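TISEVLEY, March 2024 - Gonel opens its new packing room in Tisevley this month. Wood-grain panels, shelving, room for 300 parcels a day. Same crew as before, shorter walk to the van. 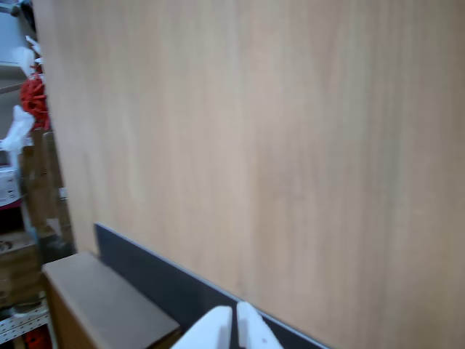 Wood-grain panel with dark strip along the bottom, Gonel packing room.

Cardboard is the big change. Gonel is switching to corrugated for all outgoing Pamau shelf kits, 41 sizes in all, flat packed. Old sizes availble until stock runs out.

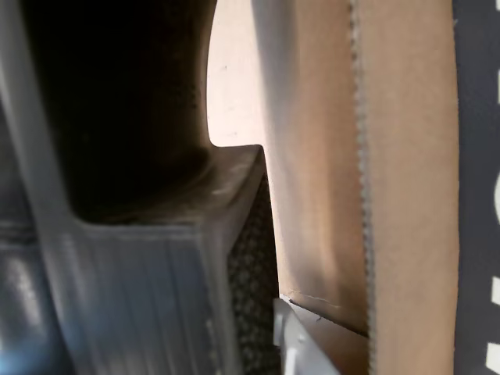

Sveva Caruso said the old cartons were too big for half the orders, and that she was tired of stuffing them with paper.

Orders over 100 units - please call ahead. Samples on reqest from the Fontana desk.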